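Hand-held gripper 2 — setup, care and repair notes

Maintained by Nneka Ojo. Last revised 3 April 2026.

What this file covers

One machine: the second of the hand-held grippers used for the Lanell garment folding set. It is about the mechanics and the upkeep. For the recordings themselves see the Gilbert data card, and read its limitations section before you read its headline figures. I have tried to write down what I have checked and to mark what I have only been told. Where the older Podis notes disagree with this file, I would trust neither until you have had the tool in your hands.

Parts, as fitted

Dark grey ribbed housing with the crosshair mark at the front centre of the top face. Two black linkages, left and right, turning on silver pivot pins. Blue rubber fingertips on the inner faces. The blue tips are the only parts I would call consumable. The linkages have been described to me as "maintenance free", a phrase I have never seen survive contact with a jumper.

Before a session

1. Open and close the jaws 20 times with nothing between them. You are feeling for a catch, usually near fully open. One catch that clears is lint. A catch in the same place every time is a pin.
2. Look at the tips from behind the tool with the jaws open. They should lean towards each other by the same amount. If one sits higher, take it off and refit it. Do not bend the arm.
3. Wipe the tips with a barely damp cloth and let them dry. The Podis notes recommend alcohol. I stopped in August and the tips have been no worse for it, though I'd not call that a test.
4. Make one slow approach to the fabric you are going to use and stop short of it. Both tips should arrive level with the near edge.

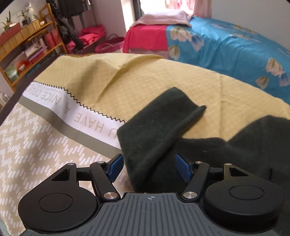
Working on soft knits

Fuzzy cloth is the hard case for this tool. The dark green knit sheds, and the specks you can see on its nap are the same stuff I pick out of the pivots. Claims that the linkage "self-clears" come from people who work with tea towels.

Go for a raised fold if there is one. A tubular fold standing up off the pile gives the tips something to close on from both sides. A flat layer does not, and pushing harder only drags the cloth underneath along with it. Patterned cotton under a knit is a nuisance in this respect: the two travel together, and the operator blames the gripper. Sometimes they are right.

A rounded surface under the cloth changes the angle at which the tips meet it. I set the tips up on a flat table and then check them again on the curved one. It takes two minutes and has caught a badly seated tip more than once.

Open-gap check

Do this with the work laid out in front of you and the jaws empty. Hold the tool still and look straight down the gap. The pads should face each other squarely. Then close slowly and watch which pad moves first. A small lag on one side is normal on this unit. Clado, who supplied our spare linkages, say it should be zero. It was not zero on the spares either.

If the lag gets larger from one session to the next, write it in the log with the side. "Feels loose" is no use to the person reading it later, who is generally me.
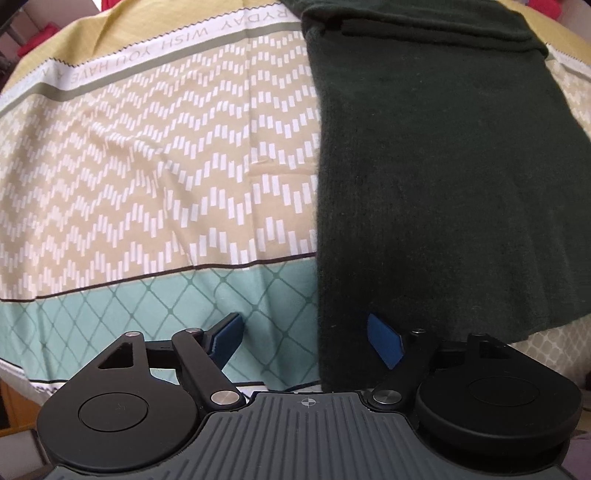
Repairs

Replacing a tip: pull it straight off along the finger, never sideways. Clean the seat. Push the new one on until it stops, then do the open-gap check again. Change both tips together even if only one is worn, otherwise you will be chasing a mismatch you made yourself.

Clearing a pivot: soft brush first, then tweezers. Thread winds round behind the pin head where the brush can't get at it, so turn the tool over. No oil. It was tried once and the lint turned to paste.

Stiff linkage: take the tool out of use and use the other one. I have not found a bench fix I would put my name to.

Known doubts

The suggested tip life is 100 sessions. I don't know where that number came from and I have not been able to find out. Ours go by look and feel: change them when the surface turns shiny.

The crosshair is sometimes treated as a centring reference for the jaws. I have no measurement showing that it lines up with the closing point — please don't calibrate against it and then cite this file.

Care between sessions

Store with the jaws open and nothing resting on the fingers. Keep it out of the bag with the garments.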